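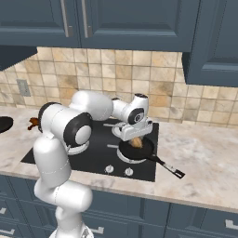
**Equipment budgeting for kitchen robotics** is the business of working out what a cooking robot will cost before you sign for one, and in what order to buy the bits. It covers the arm, the gripper, the mounting, the simulation work, the pans, the electrics and all the hours of somebody's time that never seem to make it onto the quote. I look after this article for the Trandton handbook, and I've been through the process twice now, so I've written it the way I'd explain it over a cup of tea. Last revised 10 August 2021.

## Scope

The term gets used loosely. Some people mean the purchase price and stop there, which is how my first budget came to be such a mess. At Trandton we use it for everything spent between "wouldn't it be nice to have an arm at the hob" and the day the arm is handed over to the people who'll use it. Running costs sit in a separate budget, although I do mention them further down, as the two get tangled.

Large catering lines, with conveyors and fixed machinery, are bought in a completely different way and I don't cover them.

## Planning in simulation

Most projects now begin with a simulated kitchen – a counter, a cooktop, cupboards above and below, and an arm placed where you think the real one might go. It's the cheapest stage by miles and I'm a huge fan! You can shift the base along, swap a pan, try another gripper, and all you've spent is an afternoon.

For a buyer, the useful questions at this stage are about room:

- Can the arm get to the back burners as well as the front ones?
- Does the elbow clear the range hood and the wall cupboards through the whole movement?
- Where do the pan handles end up, and will the gripper need to work round them?
- Can drawers still be opened with the base in position?
- How much worktop is left for a person to chop an onion on?

That fourth one caught us out. We'd planned a lovely spot for the base and only later noticed that it blocked the cutlery drawer, so back we went.

A simulation is much weaker on grease, steam and how food behaves when it's squeezed. A fishcake in a model can be as firm as you like. Set aside money for trying real food with the real gripper, and don't let a good-looking simulated run talk you out of it (I let one do that to me, and paid for it in June).

## Main cost headings

### The arm

Buyers tend to look at reach first and payload second. For pan work I'd give them equal weight, because a cast-iron pan with supper in it is heavy and the gripper's own weight comes off the payload too. Ask for the figure with the gripper fitted. Asadi, who supplied ours, put it in the quote without being asked, and that went a long way with me.

### The gripper

A parallel gripper, with two fingers that close towards each other, is the usual starting point. It's simple and spare fingers are easy to get hold of. Check whether the fingertips are suitable for contact with food and for heat, as standard ones may be neither. We put down 1,000 for the gripper and 2,000 for fingertips, guards and washable covers, and people always assume I've typed those the wrong way round. I haven't.

### Mounting and building work

Stone worktops are a pain to drill and plenty of fitters won't touch them. A floor-standing base avoids the problem but takes up walking space. Turnitz, our second site, went for the floor and has been happy enough, apart from the mopping.

### Electrics and safety

Get an electrician in early. A wall socket that's fine for a kettle may be in quite the wrong place for a controller, and trailing a lead past a hob is out of the question. The risk assessment needs its own line in the budget, and so does the emergency stop if it isn't supplied with the arm.

### People's time

Iveta Havlíček, who did the planning at Turnitz, books training and setting-up as separate items. I used to lump them together and have since copied her. Setting-up nearly always overruns, and when the two share a line it's the training that gets squeezed.

## Buying in stages

The Hostine method, named after the site that first wrote it down, splits the spending into four steps:

1. Simulation and a measured plan of the kitchen.
2. Gripper and food trials, using a loan arm if the supplier will lend one.
3. The arm, the mounting and the electrics, ordered together.
4. Spares, covers and training.

You may stop after any step. Its critics say it's slow, and it is a bit – two suppliers' quotes ran out on us while we were still at step 2. Ask for a longer quote period at the outset.

## Running costs

Covers, fingertips and cleaning are the regular ones. Software licences vary a great deal, and some renew by themselves, so put the renewal date in somebody's diary.

## See also

- Hiring and leasing of robot arms
- Kitchen surveys and measured plans
- Gripper fingertips, cleaning and replacement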